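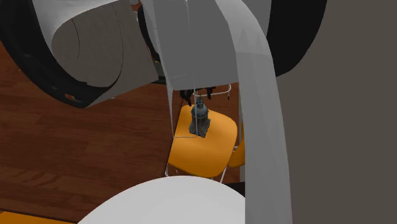 Kiltmont Rental Store: Planning the Arm Purchase

Kiltmont rents furniture and small decor for events and stage sets. We have been looking at a robotic arm for the Salazar Street building since last year, mainly for handling small decor pieces between the shelves, the cleaning table and the outgoing crates. Before asking for any money, we set up the job in simulation. This page keeps the pictures together with the planning notes, so that people at the other two buildings can see what is being proposed and what it would cost to run.

The page was put together by Princess Belmonte. Technical notes are by Vilmos Szénási, and the budget lines come from Efren Lacson.

Gallery

Lantern and orange chair. Simulated placement, with the lantern held between the two fingers of the gripper, over the seat.
Wood floor, molded seats, white arm. The lantern is one of the shapes on our handling list.

Notes on the work

Why a lantern. Lanterns go out on almost every order and come back in every condition. They have a cap, a knob and a narrow neck, so there is more than one place to take hold of them. If the gripper we choose can't manage a lantern, we should stop there.

Why a chair. Staff put things down on chairs all day while they pack, and the seat height is close to that of our lower packing shelf. A molded seat also has rounded corners and isn't flat all the way across. We would like the arm to cope with that before we promise anybody that it will.

What is on the list. There are 49 small decor items on the handling list for the first year. Meenakshi Rai picked them from the rental records, going by how often each one leaves the building. Tall vases were taken off in August and can be looked at again later. Glass stays off.

What the budget has to cover

The arm. We have asked Koleck for prices on two sizes. The larger one reaches the back of the shelf but needs a wider clear area, and the aisle at Salazar Street is tight already. Efren has budgeted for the smaller one, with the shelf moved forward.

The gripper. Budget for two from the start. The two-finger type is the basic choice and a spare set of fingers should be on the same order. A suction tool was discussed and left out – most of our pieces are too rough or too curved for it.

Mounting and power. The floor under the planned spot was patched after a leak and has to be inspected before anything is bolted to it. The electrician's visit is a separate line. Please do not fold it into the price of the arm, as was done in the first draft.

Guarding. We need a fence on two sides and a scanner on the open side. Roald Løken has the drawing and wants it approved by the insurer before the order goes in. The fence can be ordered locally and does not have to come from Koleck.

Simulation license. The Lolero license is paid by the year. We used the trial for the early layouts and will need one full seat from the month the arm is ordered. A second seat would be nice to have and is not in the request.

Training. Two people for the full course, two more for the short one. Travel is included, overtime cover is not, and each building manager should check what that means for their own schedule.

Timing

Delivery is quoted at 13 weeks from the signed order. That puts installation in our slow season if we sign by the end of the quarter. If we miss that, the better plan is to wait until after the spring events, because the packing area can't be half closed while orders are going out.

Small parts and consumables

Finger pads wear out. Efren has set aside $300 a year for pads and more than $1,000 for cables, connectors and the odd broken bracket. Both amounts sit under maintenance, so they will show up in the building's own budget and not in the purchase request.

Still open

Whether the chairs stay in the work area or are replaced by a fixed table. Vilmos prefers the table. The packers prefer the chairs, as they need somewhere to sit.

Whether the arm stands on a fixed base or on a cart that locks to the floor. The cart costs more and would let us use the arm at the cleaning table too. Koleck has been asked for a price on both.

What we do with the old conveyor. It still runs, but it takes up the space where the fence would go. Roald is asking the Kiltmont main store if they want it.

Who signs off on changes to the handling list once the arm is in. For now, send additions to Meenakshi with the item number, the weight and the outside dimensions.

Comments on the budget lines go to Efren. Layout questions go to Vilmos, who can open the Lolero file and move things on request.

Page updated August 28, 2025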